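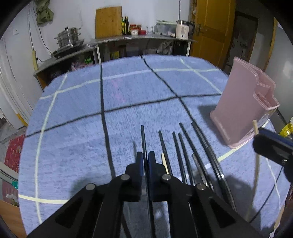

Table set-out, six black sticks on the check cloth

Gallery page for the Follen stick inventory. The black sticks lie parallel on a light blue cloth with a grid of black and cream lines. A short light wooden stick and a translucent grey one are on the cloth with them. There is a small white label below one of the longer black sticks.

The inventory covers the stick stock held in the Follen workroom: stir sticks, spacers, dowels, plant stakes and unsorted offcuts. The full count at the last stocktake was 295 pieces. Records are kept by length, section, colour and tip form. Material is entered only after a piece has been checked at the bench, and unverified pieces carry the code U in the material column.

Notes on the set-out

Orientation. Sticks are laid parallel, with a small gap between neighbours where the table allows. Pieces of different length are not squared to a common baseline.

Tips. Three of the sticks lie close to one another, and rounded tips can be made out near the same row. Rounded tips are entered as R, square-cut as S, chamfered as C. A piece with different ends takes both letters, working end first.

Width. The rightmost black stick is the widest of the six. Width is measured at mid-length with calipers, never at the tip. Where a stick tapers, a second reading is taken 45 mm from the narrow end.

Colour. Black, natural and translucent are separate series in the register. The translucent grey stick lies between two of the black ones and is logged in its own series regardless of position on the table. Grey and clear share a drawer but not a number range.

Short pieces. Anything under 200 mm goes to the short tray after measuring. Offcuts with one sawn end are kept if straight. Split pieces are discarded.

Background cloth

The cloth is a fuzzy, mottled blue. Grid lines are of two kinds, thick black and thinner cream. It is not a measuring grid and no dimension should be scaled from it. Dark sticks read well against the blue and less well where they meet a black line. A plain pale grey sheet has been ordered from Dirarance for the black series.

Storage

Drawers are numbered 1 to 8. Black sticks occupy 1 to 3, natural 4 to 6, translucent 7. Drawer 8 holds returns awaiting a check. Long pieces that will not lie flat go upright in the Lo rack behind the door, tips up, grouped by colour and then by width.

Labels are white, one per group, and stay with the group until it is back in its drawer. Pencil is preferred to ink. Labels from the older Flolten series are still valid, but the prefix F must be added when the entry is copied to the register.

Outstanding items

Tip codes for the translucent series are incomplete. Drawer 5 needs a new divider. The width column for the natural series still mixes mid-length and tip readings and will be re-measured in March. Two register numbers in the black series were issued twice; the later entries have been given the suffix A.

Page revised Wed 25 January. Corrections to the workroom register, black binder, second shelf.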